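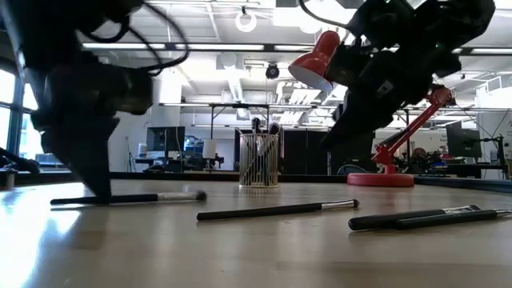
Kesia puts two-armed robots on the tidy-up shift at its Rernine studio

RERNINE, 29 Jun 2026 - If you have ever rented a desk for a day, a makeup table for a shoot or a corner for a craft class, you know how the last half hour goes. Everybody is packing up, somebody wants the table next, and there are brushes and pens and lamps all over the place. At Kesia we rent out tables like that for a living, and I'm very happy to say that from today we have some help with them!

I'm Roxana Sima, and I run operations here. Starting this week, two-armed robots built by our partner Prekum are going to work on table resets at our Rernine studio. A reset is our word for what goes on between one booking and the next: brushes off the table, pens and tools back in their holder, lamp set where the next guest wants it. It's small stuff, but we do an awful lot of it - roughly 2000 resets in a normal month - and until now every one of them was done by hand by the same people who also answer the door, fix the printer and find your lost charger.

The lamps were the part I was most curious about, I admit. A brush is a brush, you pick it up and put it away. A desk lamp with a jointed arm bends wherever it likes, and if you grab it wrong the base comes along too. Prekum's engineers spent a good part of the spring on that alone, and I have now watched more lamp videos than any grown woman should. Thin makeup brushes lying flat on a shiny tabletop were the other headache (the glare makes them hard for the cameras to pick out, I'm told), and I won't pretend we never have a dropped one.

So what changes for the people who work here? I'd like to be plain about this, as it was the first thing our own staff asked me, and fair enough. We have 25 people on the studio team. All of them are staying, on the same pay and the same contracted hours. What goes away is the late reset shift, the one that ended at eleven at night and that people swapped and bargained over every single week. The robots will take most of those late resets, with one team member on site to look after them until we close.

The hours we get back are going to the front desk and to setups for guests, which is what people kept telling us they wanted more of. Five of our team have also finished Prekum's operator course and can now stop, restart and reposition the arms, and teach them a new table layout. They get a higher hourly rate for the shifts when they do that work. Anyone else on the team can sign up for the next course, which runs in November.

Shiuli Weerasinghe was one of the first to take it. She has been on the studio team for seven years and was, let's say, not shy about her doubts at our first meeting. "I thought I'd be standing there babysitting a machine," she told me. "Some days I am, a bit. But I'm also the one who decides how a table should look when it's done, and I teach it that. And I get home for dinner now, so my kids are big fans of the robot."

Not everything is moving over. Glassware, anything hot, anything a guest has left behind and every item of clothing stays with people. So does the final check. Before a table goes to the next booking, a team member looks it over and signs it off, and that rule has no end date. The arms stop when a person steps inside the marked floor area, and guests won't be seated at a table while it's being reset.

We'll be running things this way in Rernine through the fall, and then we'll sit down with the team and go over what worked and what drove them up the wall. If it goes well, our Yau studio is next. I don't have a date for that one yet, so please don't ask the folks at Yau, they don't have one either.

Reporters who would like to see a reset and talk with the team are welcome at the Rernine studio on weekday mornings. Just let the front desk know you're coming so we can have an operator free to show you around.

About Kesia
Kesia rents work tables, makeup stations and craft space by the hour and by the day, with studios in Rernine and Yau.

About Prekum
Prekum builds and supports two-armed robots for light handling work in shared workplaces.

Press contact
Roxana Sima, Operations, Kesia, Rernine studio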